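Sorting the offcut blocks, is a metal bin worth it?
Workshop & Storage > Small parts

Tuesday, December 20, 2022

prollar_pete
I keep seeing people swear by one big metal bin for painted blocks. Spacers, shims, toy blanks, whatever you have. The Grumley catalog wants you to buy their bin with a divider kit on top, and the divider kit costs more than the bin. Has anybody used one for a whole season? My blocks are narrow and long and they end up in a heap no matter what I do.

Sidra Memon
I had the Grumley one in the shop since November. The bin is fine. The dividers are junk, they slide around as soon as you pick the thing up. I took them out after 4 days and haven't missed them.

rind_road
So you paid for dividers you don't use. That's kind of the point he was making.

Sidra Memon
Yes, and I'm agreeing with him. Read it again.

Mohsin Dhanial
I don't buy the "one bin for everything" idea at all. With a handful of blocks in the bottom any container looks tidy. Put 200 in there and tell me how fast you find the green one. I keep a separate tray for each color and I've never once had to dig.

drikdale_dan
Separate trays eat shelf space. I have maybe 4 feet of shelf over the bench and the table saw stuff gets most of it. Mixed colors in one flat-bottomed bin, single layer, you can see what you've got from above. Red and green are not hard to tell apart.

Mohsin Dhanial
They are for my brother-in-law. He's colorblind and he helps me on weekends. Dark green and red in bad light is a guess for him.

drikdale_dan
OK, fair. Then paint a stripe on the end of one set.

rind_road
Single layer is a big "if". Who keeps to a single layer? I've got around 100 blocks and a bin that size would be two deep by lunch. Also, metal on painted wood chips the corners. Ask me how I know.

prollar_pete
Are yours wood? Mine are. I was going to put felt in the bottom.

rind_road
Felt collects sawdust. Rubber drawer liner, the cheap stuff, cut it a little small so it lies flat.

Sidra Memon
Mine has no liner and I haven't seen chips yet, but give it a year. Pete, get the plain bin and skip the kit. Straight sides, and leave part of the floor clear so you can push the blocks around.

prollar_pete
Still not sold, but I'll look at the plain one. Something like this, I guess, with both colors in together?
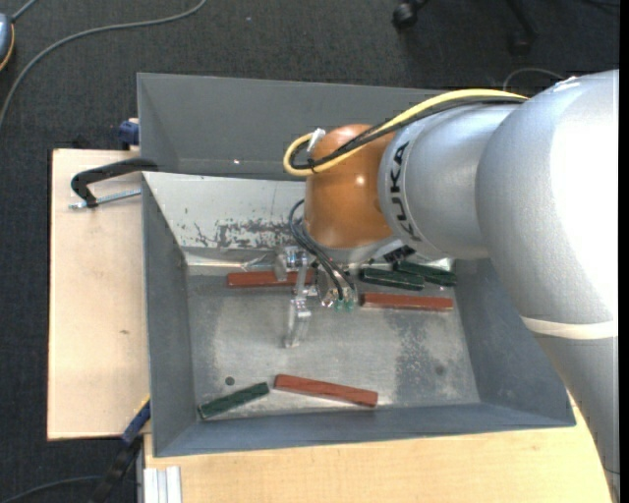
Red and dark green blocks in a grey metal bin, no dividers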